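Unit 4. Cable runs on open floors

Loose cable is classed by where it lies: along a wall, under furniture, or across a walking path. Only the third class is a trip hazard under the Raltthorpe room standard, and it is logged first. Record each crossing on sheet 42 before anything is unplugged.

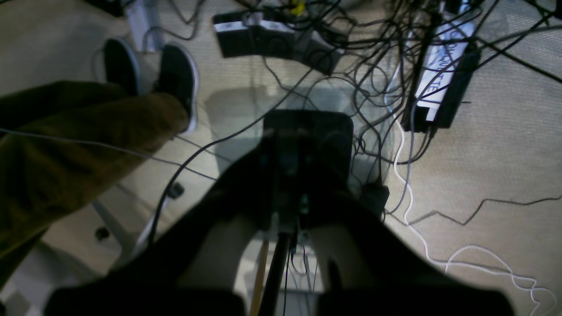 Fig. 4.1. Wires and small black boxes on a woven-texture floor, close to foot position.

Slack should be taken up at the box end and tied in flat loops. A loop left standing will catch a shoe more readily than a straight run. Boxes placed side by side need a gap between them for air. Do not tape cable to woven flooring; use a cover strip.

Exercise: draw the floor plan of room 49, Jansen building, and mark all class three runs. Reading: Kusivstead notes, section 2.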